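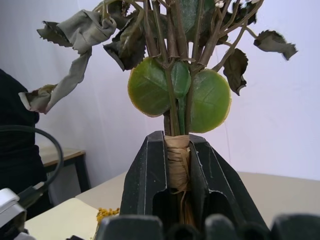 Sternholm Dried and Pressed: a small dataset of plant words

README, version 3

Welcome! If you have ever tried to match an old flower-arranging booklet with a modern seed catalog, you already know why this exists. The same plant turns up under four names, two of them misspelled, and one of them belongs to a different plant in the next county over. This dataset collects 1320 common names for plants used in dried, pressed and everlasting arrangements, and ties each one to the name a botanist would use today.

It started as a spreadsheet kept next to a pile of booklets and got out of hand in the nicest way. I love these names. Bunny tails, quaking grass, silver dollars, statice, strawflower, old man's beard (which is three separate plants in here, and I could happily talk about it all evening).

What's in the folder

names.csv – the main table, one row per common name
sources.csv – the 35 booklets, catalogs and club newsletters the names came from
regions.csv – region codes and what they cover
notes.txt – longer notes on the tricky ones, in plain text
CHANGES.txt – what moved between versions

Columns in names.csv

name_id: a number that never changes, even if the spelling is fixed later
common_name: as printed in the source, capital letters and all
clean_name: lowercase, hyphens removed, obvious typos fixed
accepted_name: the botanical name, genus and species where I could get that far
part_used: seed head, flower, leaf, stem, pod or whole plant
method: hung, pressed, sand, silica, glycerin, or blank if the source doesn't say
region: where the source was published
source_id: matches a row in sources.csv
sure: yes, partly or no

Please read the sure column before you do anything clever with the rest. A "partly" usually means the genus is solid and the species is a guess from the drawing. A "no" means I had a name and nothing else to go on. They stay in because somebody out there may recognize them – and I would love to hear from that person!

Where the names came from

The largest share comes from the Madden series, a run of home-printed booklets on drying flowers in attics, sheds and airing cupboards. They are wonderful. The spelling is wild. Next come the Vovska seed lists, which are the opposite: tidy, short and almost always right about the species, though they drop the common name whenever space runs out. The Kinoshita notebooks cover grasses and seed pods, and they are the reason the part_used column exists at all, because they keep separate names for the same plant in flower and in seed.

Everything was typed by hand from paper copies. Scanning the Madden booklets gave mostly soup.

How names were matched

Each name was looked up on its own first, with no peeking at the other sources. After that I compared the drawing or the growing notes with a current regional flora. Where two sources disagreed, both rows are kept, and notes.txt says which one I lean toward and why. I did not merge rows just because the names sounded alike. "Honesty" and "honest plant" are one species, fine, but "sea holly" and "sea lavender" get swapped in the Madden series so often that I stopped trusting my own memory.

Things to watch out for

Coverage leans hard toward cool, damp places. Warm-climate plants are thin, and cactus and succulent names are hardly there.

"Immortelle" and "everlasting" are used for whole groups of plants. Filter by region before counting them.

Some method entries are plain bad advice by modern standards. They are recorded as printed. Please don't treat this file as a guide to what is safe to handle, and definitely not to what is safe to eat.

A few names are local jokes. I kept those too.

Good uses

Search tools for garden clubs, spelling checkers for old catalogs, classroom projects on how plant names travel, crossword clues. Someone made a set of playing cards from version 2 and it made my whole December.

Opening the files

Everything is UTF-8 with commas between fields and quotes around any text that needs them. If accents look odd in your spreadsheet program, import the file instead of double-clicking it, and pick UTF-8 from the list.

Fixes and additions

Send the name_id, what you think is wrong, and where you saw the better answer. A page number is gold. New names are welcome as long as they come from something printed or handwritten that you can point to.

Still to do for the next version

Finish the Kinoshita grasses
Split "old man's beard" notes into separate entries
Add dates to the undated Vovska lists, if the paper or the prices give a clue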